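Hostitetti Open Day

The Hostitetti Open Day is a yearly demonstration of robot work on server equipment, held each July by the automation company Dender in the town of Pronness. It is best known for the rack demonstration, in which an industrial arm handles small modules at the front of a server rack. The event takes its name from Hostitetti, the software platform which Dender uses to plan and simulate the movements of its robots.

Background

Dender began with maintenance tools for small data rooms and moved to robot handling later. The first open day was arranged for customers only, and the guests watched it from a corridor. After the second year the company opened the event to students and to residents of Pronness. Attendance is limited to 200 persons, divided in groups, and each group stays for 60 minutes.

The program was designed by Jérémie Pruvost, who also wrote the printed guide that visitors receive at the entrance. The guide explains the rack demonstration in simple language and has a short list of terms at the back.

The rack demonstration

The demonstration is run in simulation and shown on a large screen. The simulated room has a metal worktable, an open equipment rack and an arm of the type FANUC CRX-5iA, fitted with a black gripper with long fingers.

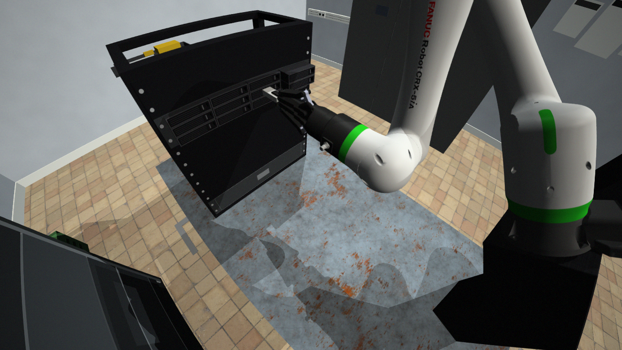 Handling of drive modules is considered a difficult task for a robot. The bays stand close to each other, and a module that enters at a small angle can touch its neighbor. For this reason the operator first teaches the approach slowly and only after this asks for the full movement. In the present form of the program the movement is repeated from 3 starting positions, so that the audience can compare them.

Between the runs the presenter changes the viewpoint on the screen. Visitors may ask for a particular view, and it is common that a group asks to see the fingers from the side, where the distance to the rack is easier to judge.

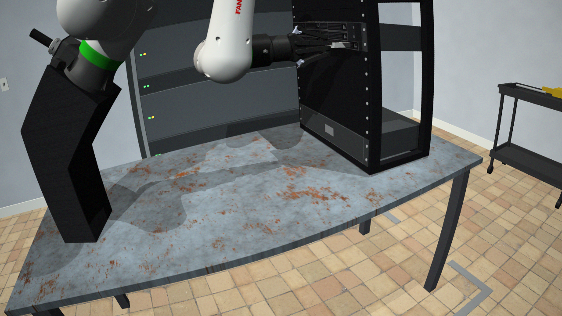

The gripper at the upper part of the rack during the Hostitetti rack demonstration.

Visitors' session

In the second half of the visit, guests may prepare a movement themselves. They work in teams of 2 at a desk with a keyboard and a small control pad. The software was adapted for this session by Kumudini Biswas, who removed most of the menus and left only the commands for moving the arm and for opening and closing the fingers. A team that is not satisfied with its result can return to the start position and try again within its time.

The session usually takes more time than planned. Since the third open day a separate evening hour, from 6 p.m., is reserved for teams that did not finish.

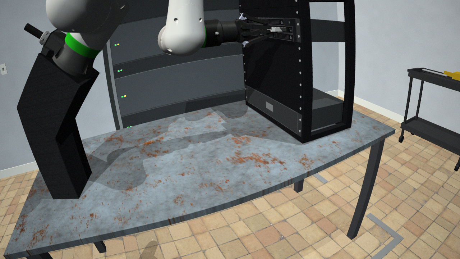
Bondarchuk wrote in the visitors' book that the slow approach was the most useful part to watch, and asked that the next program should include a run where the module is placed wrongly on purpose, because a technician learns more from the correction than from a clean insertion. The request was accepted, and a short correction run was added in the following year.

Reception

The open day is generally well received by teachers, who value that the students can make mistakes without damage to equipment. Some visitors from industry have criticized that the demonstration says little about cables, which in a real rack often hang in front of the bays. Dender answered in its guide that cable handling is a separate subject and needs its own program.
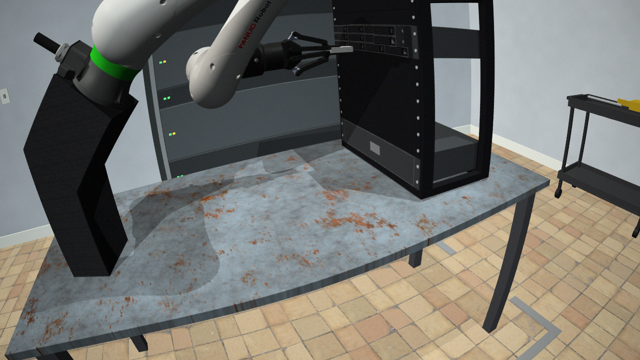
Another point of discussion is the speed. In the early years the arm was shown at full speed from the beginning, and many guests could not follow what the fingers did. The present order, with the slow run first, has been kept without change since then. The guide also asks the presenter to stop before contact with the bay and to wait for questions.

See also

Dender
Pronness
Robot simulation
Server rack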